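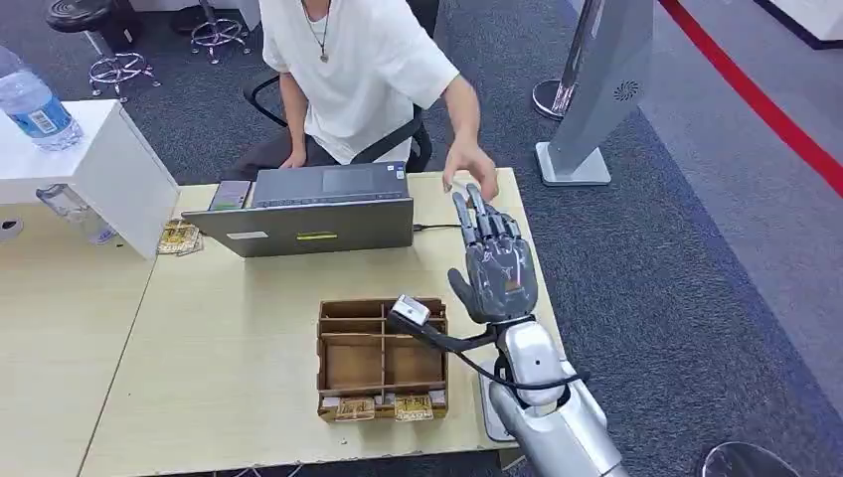 图一 桌边,笔记本电脑开着。

Presham 老苹果树抢救与嫁接项目 中期进展报告
提交对象:Osagie 基金
2023年2月25日

你们好!又到交作业的时候了。上回那份报告我写得太像表格,你们回信里很客气地说“希望多了解一点过程”,我就当作是允许我啰嗦了。这次我按自己平时说话的样子写,该有的数字和开支都放在后面,赶时间的话可以直接翻到“钱”那一节,不过我还是希望你们从头看,因为有些事情光看账是看不出来的。

先把项目重新交代一句,免得换了经办人对不上号:Presham 村子外头和 Plemedden 河谷里留着3处老果园,树大多很老了,有的空心,有的倒了半边还在开花。我们想做的就是在它们彻底不行之前,把能认出来的、认不出来的品种都接到新砧木上,种回村里,顺便把谁家哪棵树叫什么、什么时候摘、拿来做什么这些事记下来。经费由你们出,砧木和苗床由 Paltdale 苗圃提供(砧木按成本价,苗床免费借用),干活的主要是我,加上周围肯来搭把手的邻居。

一、去年夏天的芽接

项目是去年七月正式动工的。本来计划里写的是“先调查,后嫁接”,结果我一看日子就急了:芽接的窗口就那么一段,等调查表做漂亮了,树皮也揭不开了。所以我把顺序改了,先从河谷下面那片最危险的园子动手。这件事我当时发过邮件,你们同意了,这里再记一笔。

芽接用的是嵌芽接,没有用丁字形的那种。丁字形要求砧木皮层特别活,七月那阵子天一直干,皮粘得很紧,硬撬就撕烂了。嵌芽接对这个不太挑,切一个斜口,把芽片贴上去,形成层对齐一边也行,缠紧就好。我手生,头一天切出来的芽片厚得像木屑块,后来换了一把单面开刃的刀,马上就顺了。(那把刀的钱在账里,写的是“工具”。我知道基金不太喜欢看到“工具”两个字,所以在这里说清楚。)

接完以后最要紧的是别忍不住去拆。我忍住了,大部分。有几棵我中途松开看了一眼,又缠回去,后来那几棵的愈合确实差一些,这个教训我记在田间本子上了,以后谁再来做,第一页就能看到。

秋天叶柄一碰就掉的,多半就是活了;叶柄干在上面不肯掉的,多半没戏。按这个土办法看,夏天那批的情况比我担心的好,但真正算数要等今年春天芽子动起来。所以我这次不报成活率。上一份报告里我报过一个,报得太早了,请你们把那个数字当作没有看见,我会在下一份里给一个站得住的。

二、冬天剪接穗

入冬以后主要是剪接穗。接穗要剪去年长的枝条,铅笔那么粗,树要完全休眠。道理很简单,做起来麻烦就麻烦在老树上几乎没有这样的枝条!一棵几十年没人修剪的苹果树,每年只往外长一点点短果枝,密密麻麻全是花芽,能当接穗的长枝要么没有,要么在最顶上。

补救的办法是提前一年重剪,逼它发新枝。可是太老的树又不敢重剪,怕一剪就走了。我的折中办法是每棵只挑一根还算壮的大枝,回缩到有活芽的位置,其他的一律不动。去年冬末项目还没批下来的时候我就自己偷偷做了几棵,所以今年才有东西可剪。没有这样处理过的树,今年只能用很短的枝段,每段留一两个芽凑合着接。

剪下来的接穗怎么存,我也折腾了一阵。起先照书上说的,捆好埋在北墙根的湿沙里,埋了没多久发现有田鼠来啃。后来改成湿报纸包上,外面套塑料袋,放冰箱冷藏格。冰箱里绝对不能放苹果,苹果放出来的乙烯会把芽弄坏,于是我家今年整个冬天的苹果都搁在门廊上。家里人对此有意见,我在这里代为转达。

每一捆接穗都挂标签。铝片标签,用硬笔刻字,不用墨水。我以前用过所谓的防水记号笔,一个夏天就晒没了,最后剩下一排干干净净的白牌子,那种心情我不想再来一次。标签上写树的编号、园子的缩写、剪的月份,品种名先空着,等确定了再补。 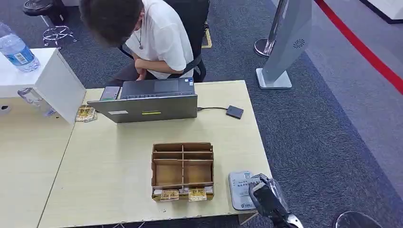 编号的事还要多说几句。原先三处园子各有各的叫法,河谷上游那片是按行编的,下游那片是主人家按方位叫的,什么“井边那棵”“朝北歪的那棵”,村后面那片干脆没有编号。我花了不少晚上把它们统一起来,现在每棵树一个号,旧叫法全部保留在备注里。保留旧叫法不光是为了好听。好几位老人家只认旧叫法,你跟他们说编号,他们一脸茫然,你说“井边那棵”,他们能从哪年结得多一直讲到哪年雷劈过。

电子表格现在是一棵树一行,列了位置、树势、病虫情况、开花早晚、果实描述、照片文件夹和旧叫法。位置用手机定位,树冠底下信号飘得厉害,所以我又补画了手绘图,手绘图扫描以后一起存。你们要是想看,随时跟我要,表格有点大,就不随这份报告发了。

三、认品种这件苦差事

这部分进展最慢,也是我最喜欢的部分。

容易认的先认掉了。有些果子长得太有特点,切开一闻就知道,再对着老图谱看看果梗洼深不深、萼筒是漏斗形还是圆锥形、果心线在什么位置,心里就有数了。难的是那种中等大小、黄绿底子、带一点红晕的,图谱翻烂了也有好多个长得一样。去年秋天又是大年,果子小,颜色也浅,跟图谱上的标准样子差得更远。

到目前为止,还有5个品种完全没有着落。我把它们暂时叫作未定一号到未定五号,没有起新名字。村里有人提议干脆就用村名来命名,多有面子!我顶住了。万一它是别处早就有名有姓的老品种,我们乱起名只会给后来的人添乱。

未定二号我最惦记。晚熟,摘下来酸得皱眉头,放到开春反而有股很浓的香气,皮上起一层油。我问了一圈,村里有两家说自家老辈做馅饼只用这个,但叫法对不上,一家叫“油皮”,一家叫“过年果”。两种叫法我都记了。今年门廊上那一筐里留了几个做贮藏观察,到写报告这天还硬实,切开果肉微微发黄,籽是黑的,香气已经出来了。

未定四号可能根本就是砧木长出来的。那棵树接口以下粗得不像话,上面的老枝死了半边,现在结果的这一侧要是从接口以下冒出来的,那就是实生或者砧木苹果,没有什么保存价值。我挖开根颈看过,土埋得太高,看不准。先接一棵留着,等它结果再说。

我原先在申请书里写,认不出来的要送基因检测。这个想法没有变,但我想往后推。检测要用新鲜嫩叶,最好是初夏的叶子,去年夏天我忙着芽接,采样错过了最好的时候,后来的叶子又老又带病斑,送出去白花钱。所以检测这笔预算一分没动,打算挪到今年夏天用,在“钱”那一节里会再提到。

访谈方面,比我想得顺利,也比我想得乱。顺利在于大家真的愿意说,你提一句苹果,能说一下午。乱在于话题不会老老实实待在苹果上,总要拐到修水坝那年、拐到谁家的驴。我没有硬拽回来。转写的时候我把跟果树有关的段落单独标出来,其余的原样留着,将来也许别的人用得上。录音都征得了同意,有两位不愿意公开的,录音就只留底稿,不上网。

有件小事想记一笔:河谷上游有户人家,院墙上靠着一棵贴墙整形的梨树,横枝一层一层,整整齐齐,不知是多少年前谁的手艺。它是梨,不在我们项目范围里,我也没有动它的经费。但是顶上那层已经开始枯了。我先剪了几根枝条存着,没有花项目的钱,只是占了冰箱一点地方。

四、Paltdale 那边的安排

砧木是冬天到的,一共60棵,裸根,根系都不错,到的那天下着冻雨,我们赶着假植在苗床边的沟里,盖上土,又盖了一层草。砧木大部分是 MM106,种在村里公共草地合适,长得不太大,老人孩子够得着;少部分用更旺的砧木,准备接回老果园里,替掉已经倒了的那些大树。老果园里放羊,树干矮了会被啃,必须用高干的。

这里我跟 Paltdale 有过一次不大不小的分歧。我想把室内枝接提前做,他们觉得应该等。我的理由是冰箱里的接穗越放越不新鲜,而且天暖了以后我要同时顾着三片园子,忙不过来。为这个我写了封挺长的邮件过去,连带着把我排的工作顺序也附上了。

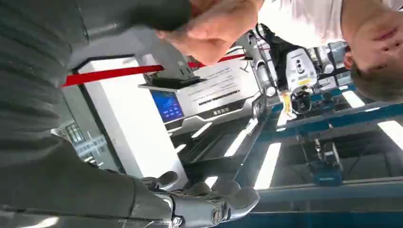
Paltdale 回话说,接得早没有坏处,坏就坏在接完没有地方放:“你在暖屋里接好,愈伤组织刚起来,就得搬回冷棚,一冻一化,接口全松了。要么你有恒定的温度,要么就等到芽鳞刚刚松动再下手,接穗在冰箱里多待几个礼拜饿不死。”

他们说得有道理,我听了。所以舌接那批往后挪,等砧木的芽开始鼓了再接,接穗继续冷藏,趁还没接的时候每隔一阵翻出来看看有没有发霉。有一捆的切口上长了点白毛,我用稀释的酒精擦了,重新包了报纸,目前看着没事。那一捆是未定三号的,老树上枝条本来就少,要是丢了就得再等一年,所以我多留了个心眼,分成两包放在两个地方。

苗床也定下来了,靠西边那一溜,有防风的树篱。缺点是地势低,雨水多的时候会积水,苹果的脚泡在水里可不行。苗圃答应在开春前起垄,沿边开一条浅沟。这部分用他们自己的机器和人工,不向项目收钱,算是配套投入,我请他们写了个说明,到时候跟发票放在一起给你们。

五、老果园的养护

嫁接归嫁接,老树能多撑一年是一年。这个冬天在老果园里做了下面这些活,我按园子说。

河谷下游那片最糟,溃疡病到处都是,有的枝条整圈烂透了。能剪的剪掉烧掉,剪口修平,工具每换一棵树擦一遍。槲寄生也多得吓人,远远看去大冬天的树还绿着。槲寄生我没有全清,主干上和大枝分叉上的清了,外围留了一些,冬天鸟要吃。关于这一点村里意见不统一,有人嫌我手软,有人嫌我手狠,看来力度差不多正好。

上游那片树势好一些,问题在草。草多年没割,根颈长年闷在里面,鼠害也跟着来,好几棵底下的皮被啃了大半圈。草割了,根颈周围清出来一圈,啃得厉害的几棵打算开春桥接,就是拿几根自己的枝条,一头插在伤口下面,一头插在上面,把被啃断的皮绕过去。我只在书上看过,没有亲手做过,到时候要是做砸了我也会照实写。

村后面那片是私人的地,主人家同意我们进,条件是枯立木留一部分。他们喜欢树洞里的那窝猫头鹰。我很赞成,枯木里的虫子和真菌本来也该有地方住。只是靠近小路的那棵倾斜得太厉害,双方商量以后降低了高度,留下一截粗桩子。那段时间下雨,路烂得不成样子,车进不去,木料是分几趟用手推车推出来的,我的腰到现在还记得。

冬天的修剪课办成了,这是申请书里答应过的。来的人比椅子多,好在修剪课也用不着坐。先在屋里讲了一会儿怎么分辨花芽和叶芽,怎么看一根枝条是几年生的,然后出去实地剪。我发现大人最大的毛病是不敢下第一剪,围着树转啊转;小孩最大的毛病是停不下来。后来我让他们搭伴,一个拿剪子,一个负责喊停,效果好得很!有一位来过的邻居后来自己把院子里的老树剪了,叫我去看,剪得比我好。

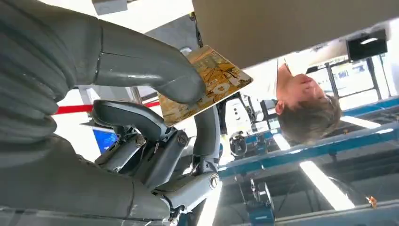 下一次课定在嫁接的时候,一人一棵,接完写上自己的名字带回家养,要是第二年活了,欢迎拿来给大家看。砧木我从那批里匀,不另外申请钱。讲义我重新写过了,原来那版字太多,这版主要是手绘的切口图,舌接的那两刀怎么下,角度怎么对,绑的时候从哪头缠起。画得不算好看,但是照着切应该切不到手指头。

另外,村里学校问能不能把苹果放进自然课,我很愿意,已经跟他们约了花期的时候带孩子们去上游的园子看授粉。那片园子边上有几丛野酸苹果,花开得比谁都早,正好讲讲为什么一片果园里不能只种一个品种。具体哪天看花,花不听我的,到时候再通知。

六、没做好的地方

这一节你们的模板里叫“风险与偏差”,我就按自己的话写。

第一件,公共草地的种植许可还没有拿到。去年我以为打个招呼就行,后来才知道草地下面有一条老排水管,位置谁也说不清,要先探明才能定树坑。探管子的人来过一回,标了一段,剩下那段要等地面干一点再来。如果春天还定不下来,苗子就在苗床里多养一年,入冬再移,树不会有问题,就是进度表上那一格要往后推。

第二件,田间记录断过一截。去年秋天最忙的时候,我有好些天只拍照没写字,想着晚上回来补,晚上回来就睡着了。后来照着照片补了一部分,补的那些在表格里都用另一种颜色标出来了,看的时候请打个折扣。

第三件,网站。申请书里写了要做一个可以查询的品种网页,现在只有一个很简陋的首页,点进去什么都没有。我高估了自己。我想把它改成一份可以下载的品种小册子,每个品种一页,有果实照片、旧叫法、口述里的用法和母树的大致位置(精确位置不公开,以前有过半夜来锯枝条的人)。小册子做完再考虑网页。这个变更需要你们点头,方便的话请回信说一声。

第四件是苹果绵蚜。去年秋天在下游那片发现了,白絮絮的一团一团长在老伤口上。从有绵蚜的树上剪的接穗,我全部单独放,接之前会再检查一遍,有一点怀疑就不用。宁可少接几棵,也不能把虫子带进苗圃,人家的地是借给我们的。

七、钱

明细表和票据扫描件另外发,这里只讲大意。

到写报告这天,账上还剩1515镑。里面包括没有动用的基因检测费,其余的留给春天的嫁接材料、树桩、护网和小册子的印刷。花出去的钱里,砧木和运费占大头,然后是工具、标签、冷藏用的零碎东西,再往后是修剪课的场地和茶水。有一项超了,是树干护网。原来按兔子的高度买的,结果有鹿。鹿的护网贵得多,我先买了一部分,优先给最靠林子的那些用,剩下的用旧网拼。

有一项省下来了,是梯子。原来打算买一架三脚果园梯,后来有邻居家里现成有一架,木头的,年纪比我大,很稳,愿意长期借给我们。省下的这笔我想挪去补护网的窟窿,两项都在“现场材料”这个大类里,按照资助协议应该不用另外审批,但我还是先在这里讲明。如果我理解错了,请尽快告诉我,我还没下单。

我自己的工时照旧按申请书里的标准报,多出来的没有算。路费只报了去 Paltdale 的,在村里和河谷里跑的都是走路或者骑车。

八、接下来几个月

砧木萌动以后马上开始舌接,先接未定的那几个品种,再接溃疡病最重的那几棵母树,最后接情况还算稳的。每个品种至少接两棵,一棵放村里,一棵放苗圃,分开养。夏天芽接的那批要在接芽以上剪砧,剪完以后砧木自己的萌蘖会冒得很凶,得隔三差五去抹。

花期做开花记录,还要给未定的几个品种套袋,收一些没有杂交的花给图谱比对用。花落以后采嫩叶送检,这回我在日历上画了红圈,不会再错过。初夏做一次全面的病害检查,干旱的话还得拉水浇新接的苗子,苗圃那边有水龙头,老果园里没有,得想办法弄个水箱,有认识人要处理旧水箱的请告诉我!

小册子的样稿我争取在夏天之前拿出来给你们看。文字部分我已经写了上游园子的几页,写得有点长,每个品种都想多说两句,到时候恐怕要请你们帮忙狠心删一删。口述里的那些话我尽量用原话,“油皮”就写“油皮”,做法也照人家说的写,哪怕一家说要放丁香,另一家说放丁香是糟蹋东西。

要是你们有人想过来看看,我建议等开花。冬天来也不是不行,就是满地泥,要穿长筒靴,村口那家店有时候开有时候不开,最好自己带吃的。来之前写封信给我,我好把狗拴上。

Presham 老苹果树项目 负责人 敬上

附件清单(另行发送):收支明细及票据扫描;Paltdale 配套投入说明;修剪课讲义新版;果园手绘图扫描件。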